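Storing Small Parts in Clear-Front Drawer Units

Small plastic drawer units suit hardware, sewing notions, batteries, tape and other items too small for a shelf and too numerous for a single box. Most problems with them come from overloading, poor labeling and mixing unrelated contents. The procedure below applies to countertop and wall-hung units alike.

Placement

Set the unit on a level surface with the drawer fronts at or slightly below eye height for the person who uses it most. Units placed on a high shelf get pulled toward the user when a drawer sticks. If the unit must go high, fasten it to the wall or put a strip of non-slip matting under the base. Leave enough room in front to pull each drawer out completely. Keep plastic units away from stoves, radiators and windowsills with direct afternoon sun. Clear plastic yellows and turns brittle with long exposure, and runners warp before the fronts do.

Loading

Empty everything onto a tray before assigning drawers. Sort by task first and by size second. Picture hooks, wall plugs and the matching screws belong in one drawer if they are always used together.

Fill to two-thirds of the drawer height. Above that line, items catch on the housing and jam the drawer partway. A jammed drawer should be pushed back in, the unit tilted slightly to the rear, and the drawer tried again. Do not pry from the front panel.

For fasteners, weigh the load. My limit for one small drawer is 440 grams, checked on a kitchen scale. I have run an 80-drawer Garkamcombe cabinet to that limit in an unheated workshop without a split runner. Anything heavier goes into a metal tin on the bottom shelf.
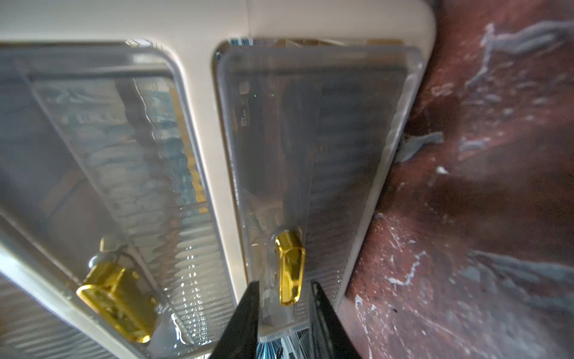 Labeling is still needed with clear fronts. A transparent panel shows that a drawer is in use and gives the color of the larger items, and little else. Frosted or ribbed plastic cuts this down further: through a translucent front with fine horizontal ribbing, a yellow strip standing upright inside still reads as yellow, while the paler contents blur together. Where the fronts in one unit differ in clarity, put plain gray or white items behind the clearer ones and brightly colored items behind the frosted ones. Stand a long colored item against the inner side wall and it will serve as a marker for the drawer.

Labels

Use removable paper labels, 30 mm wide, in block capitals. Place them on the flat part of the panel. Adhesive does not hold on ribbing and lifts at the corners within weeks. On fully ribbed fronts, stick the label to the housing next to the drawer, always on the same side. Wian Steyn, who keeps the parts store at Cliscombe, tapes a sample of the contents to a card and slides it in behind the front panel. This works well for buttons and washers and poorly for anything thicker than a coin.

Handles

Shiny metallic handles on plastic drawers may be plated plastic. Clean them with a damp cloth and a drop of dish soap. Abrasive powder and ammonia sprays take the finish off. If a handle is loose, check how it is mounted before tightening. Screwed handles need a quarter turn at most. Clip-in handles should be removed, the clips inspected for cracks, and the handle pressed back in with the drawer front supported from behind.

Cleaning

Twice a year is enough in a living area. In a workshop or kitchen, do it every other month.

Remove the drawers and number the undersides in pencil on masking tape.
Vacuum the housing with a brush attachment.
Wash drawers in lukewarm water. No dishwasher.
Dry upside down overnight.
Rub a plain candle once along each runner.

Textured fronts hold grease in the grooves. Use a soft toothbrush and work along the ribs. Polishing compound clogs them.

Stock control

Sum-yee Chiu's method for consumables: bag the last tenth of the stock separately at the back of the drawer. With a box of 500 staples, that is 50. When the bag is opened, the item goes on the shopping list.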